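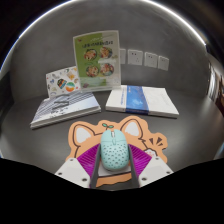
Pale plastic housings on desk accessories discolor faster from skin contact than from window light, according to test results released in July by Veres, a contract materials laboratory. The work was paid for by Lurnow, a molder that supplies shells for mice, keypads and remote controls to several accessory brands.

The laboratory compared seven molding resins, all tinted to the same set of light colors. Plaques of each resin were exposed to filtered xenon light for 600 hours, a period meant to stand in for long use near an office window. A second set of plaques was kept in the dark and wiped each working day with synthetic sebum, a blend of fatty acids and squalene used in place of skin oil. A third set received both treatments in alternation.

Color was measured with a benchtop spectrophotometer before exposure and at intervals through the test. Veres reported the results as total color difference, a single value that combines changes in lightness, red-green balance and yellow-blue balance. A value of 2 was set in advance as the limit of acceptable change, on the grounds that most buyers comparing two parts side by side would notice anything larger.

Light alone pushed few of the resins past that limit. Sebum alone produced more change, and the alternating treatment produced the most. The shift was mainly toward yellow, with a smaller drop in lightness. In blue and green tints the added yellow moved the color toward a dull gray-green, which the report describes as more visible to the eye than the same numerical change in a white or cream part.

The laboratory attributes the pattern to oil absorbed into the top layer of the plastic. Once there, the oil oxidizes slowly and turns yellow. It also softens some of the rubber-modified grades, so that fine dirt becomes fixed in the surface and can't be removed with ordinary wiping. Plaques cleaned with isopropyl alcohol recovered part of their original color early in the test and very little of it by the end.
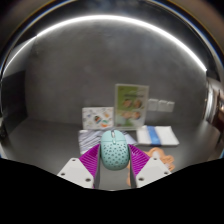 Geometry had a larger effect than the laboratory expected. Veres molded a second group of samples in the form of curved shells, some solid and some with openings, and ran the sebum test again. On the solid shells, discoloration followed the contact area of the palm and faded toward the sides. On the open shells it collected at the rims of the openings, where the wiping cloth left a small bead of oil on each pass. The finding bears directly on mice with backs like the pale mint-green one shown, in which dozens of small holes run in rows under the hand. Samples with sharp rims did worse than samples with a small radius, and the report recommends that tool makers break every edge that faces the user.

Surface finish was the next variable. A fine matte texture hid early changes but held more oil, and by the end of the test the textured samples had shifted further than the smooth ones. Glossy samples kept their color longer but lost gloss instead. The best of the smooth grades began with a gloss reading of 91 and showed visible hazing in the wiped area well before its color reached the limit. Veres doesn't recommend one finish over the other and suggests that brands decide which kind of wear their customers are more willing to accept.

One resin stayed within the color limit in all three treatments. It is a polyester blend sold by Hala under the trade name Taltinside. The blend absorbs little oil, but it shrinks more in the mold than the styrene-based resins normally used for housings, and existing tools can't be switched over to it without rework. It also needs careful drying before molding. Hala supplied the material for the test at no charge and saw the results before release. It had no part in sample preparation or measurement, the report states.

Lurnow said it will offer the blend as an option on new tools and will leave current parts unchanged. The company gave no price. It did say that cycle times on its trial parts were longer than for its standard grade, and that the difference was greatest on thick sections such as screw bosses.

A clear topcoat was tested on a small number of samples. It delayed the color change for as long as the coating was intact. Where it wore through, the exposed plastic discolored at the normal rate and the boundary between coated and bare areas became easy to see. The coating also pooled inside small openings and had to be blown clear before curing, a step Lurnow considers too slow for volume production.

The report lists several limits. Synthetic sebum lacks the salts and lactic acid found in sweat, and it contains no hand cream or sunscreen. The wiping force was constant, while pressure from a hand varies with grip and with the task. All samples were kept at room temperature between wipes. Dark colors were left out entirely, and no claim is made about them. The laboratory also notes that light and oil may act differently over years of slow exposure than they do in a shortened test.

A follow-up study will replace the synthetic sebum with a mixture that includes sweat components and sunscreen, and will add transparent grades used for light pipes and button inserts. Veres is also preparing a short test method that molders could run with a handheld color meter and a standard wiping cloth. A draft of the method will be sent to participating molders for comment, and the full data tables from the first study are available from the laboratory on request.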